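# Capítulo 4. Como os jogos móveis gratuitos ganham dinheiro

Neste capítulo vamos estudar a economia dos jogos para telemóvel que se descarregam sem pagar. No capítulo anterior vimos o preço fixo, em que o jogador compra o produto uma vez e a relação comercial fica quase terminada. 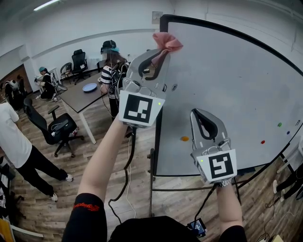
No modelo gratuito, a relação comercial começa depois da instalação. O estúdio entrega o jogo sem receber nada e precisa de convencer, durante semanas ou meses, uma parte pequena do público a gastar. A maioria nunca vai gastar. Isto parece estranho para quem vem do comércio tradicional, onde cada cliente que sai da loja com um produto deixou dinheiro na caixa.

Para compreender bem esta matéria, o estudante deve recordar dois conceitos do capítulo 2: custo marginal e elasticidade. O custo marginal de servir mais um jogador é muito baixo, embora não seja zero. Há servidores, há apoio ao cliente, há as comissões da loja de aplicações. Quando o jogo cresce depressa, estes custos deixam de ser um pormenor.

## 4.1 Um caso para começar

O estúdio Clirnley foi fundado por Sigrun Magnusson e Vidar Sandberg, que tinham trabalhado antes em jogos de computador. O primeiro título deles, *Stuvuvex*, é um jogo de quebra-cabeças em que se constrói uma cidade subterrânea, peça por peça. Saiu em maio, sem campanha de publicidade, e custava um preço fixo.

As críticas foram boas, as vendas não. No fim do primeiro mês, o jogo tinha 1359 compradores. Magnusson escreveu mais tarde, num texto interno que nos autorizou a citar:

> Tínhamos um jogo que as pessoas acabavam e recomendavam aos amigos. Os amigos abriam a página, viam o preço e fechavam a página. Demorei a aceitar que o preço era baixo para mim, mas era alto para alguém que tinha ao lado mil jogos sem preço nenhum.

A editora Blomqvist, que tratava da distribuição, propôs a mudança para o modelo gratuito. Trygve Fagerlund, responsável pela parte comercial da editora, apresentou três alternativas:

1. jogo gratuito com anúncios entre os níveis;
2. jogo gratuito com uma moeda interna, que se compra com dinheiro real;
3. jogo gratuito nos primeiros 50 níveis, e um pagamento único para abrir os restantes.

Os fundadores escolheram a terceira, que era a mais próxima do que já conheciam. Pensavam que, deste modo, o jogador podia experimentar com calma e decidir depois. O resultado foi ambíguo. As instalações cresceram muito, porém a maior parte dos jogadores parava antes do nível 50 e por isso nunca chegava a ver o pedido de pagamento. Entre os que lá chegavam, uma parte considerável pagava.

Este caso vai acompanhar-nos até ao fim do capítulo. Pedimos ao estudante que anote desde já a sua opinião: a barreira estava no sítio errado, ou era o próprio tipo de barreira que não servia para este jogo? Na secção 4.5 voltamos à pergunta com mais dados.

## 4.2 Vocabulário necessário

Alguns termos desta área usam-se em inglês mesmo nos textos portugueses. Damos aqui a forma portuguesa quando ela existe e é de uso corrente.

**Instalação.** O ato de descarregar o jogo e pô-lo num aparelho. Uma pessoa que apaga o jogo e o instala de novo pode ser contada uma ou duas vezes, conforme o método. Antes de comparar dois relatórios, convém ver sempre que método foi usado.

**Jogador ativo.** Quem abriu o jogo pelo menos uma vez no período considerado. O período pode ser um dia ou um mês. Um jogo pode ter muitos ativos por mês e poucos por dia, o que significa que as pessoas voltam, mas raramente.

**Retenção.** A percentagem de jogadores que voltam ao jogo depois de um certo número de dias. A retenção no primeiro dia diz sobretudo se o começo do jogo é claro. A retenção ao fim de um mês diz se existe motivo para continuar.

**Conversão.** A percentagem de jogadores que fazem pelo menos um pagamento. É costume ser baixa, e um estúdio pode viver bem com uma conversão que numa loja de sapatos seria considerada um desastre.

**Receita média por jogador.** A receita total dividida por todos os jogadores ativos, pagantes e não pagantes. Não deve ser confundida com a receita média por pagante, que divide o mesmo total apenas pelos que gastaram. A confusão entre as duas é o erro mais frequente nos exercícios dos nossos alunos.

**Custo de aquisição.** O dinheiro gasto em publicidade para obter uma instalação. Se este custo for maior do que a receita que o jogador médio deixa durante toda a sua permanência, cada nova instalação aumenta o prejuízo.

## 4.3 As fontes de receita

As fontes principais são a publicidade, a venda de bens dentro do jogo e a assinatura. Poucos jogos usam só uma delas, e a combinação costuma mudar com a idade do produto.

A publicidade tem a vantagem de obter receita também dos jogadores que nunca pagam. O valor de cada anúncio visto é pequeno, portanto é preciso mostrar muitos, e mostrar muitos cansa. Joar Haugen, que desenhou a economia do jogo de corridas *Tukix*, contou-nos que a equipa testou duas versões durante 2 meses. Na primeira, o anúncio aparecia depois de cada corrida. Na segunda, só aparecia se o jogador o pedisse, em troca de combustível. A segunda versão mostrava menos anúncios por sessão, mas as pessoas ficavam mais tempo no jogo e a receita total foi superior.

A venda de bens divide-se em bens funcionais e bens decorativos. Um bem funcional altera as possibilidades do jogador: mais energia, uma arma melhor, menos tempo de espera. Um bem decorativo altera só o aspeto. Os bens funcionais vendem-se com facilidade no princípio e criam um problema depois, quando os jogadores que não pagam sentem que perdem sempre. Nos jogos em que as pessoas competem entre si, este problema aparece mais cedo.

A assinatura dá uma receita mais regular e permite planear melhor. Exige, em troca, conteúdo novo com um ritmo que um estúdio pequeno dificilmente aguenta. Quem promete novidades todos os meses tem de as entregar todos os meses, também em agosto.

## 4.4 A distribuição desigual dos gastos

Se ordenarmos os pagantes de um jogo pelo valor gasto, encontramos quase sempre uma curva muito inclinada. Poucos jogadores gastam muito e muitos gastam pouco. A média, neste tipo de distribuição, descreve mal o jogador comum. Recomendamos o uso da mediana ao lado da média e, se possível, do gráfico completo.

Desta desigualdade resulta uma questão prática e outra ética. A prática é a dependência: se alguns dos maiores pagantes abandonarem o jogo, a receita do mês cai de modo visível. A ética diz respeito às pessoas que gastam mais do que podem. O economista Cletus Whitlock defende que os estúdios deveriam fixar um limite mensal por conta, com possibilidade de alteração só depois de um prazo de espera. Outros autores respondem que o limite penaliza quem tem meios e gasta por gosto. O estudante encontrará os dois argumentos, com mais extensão, nas leituras do fim do capítulo.

Passamos agora ao cálculo. Na secção seguinte usaremos os dados do *Stuvuvex* para estimar a receita média por jogador antes e depois da mudança de modelo. É útil ter à mão uma folha de cálculo e rever a fórmula da média ponderada, que se encontra no anexo A.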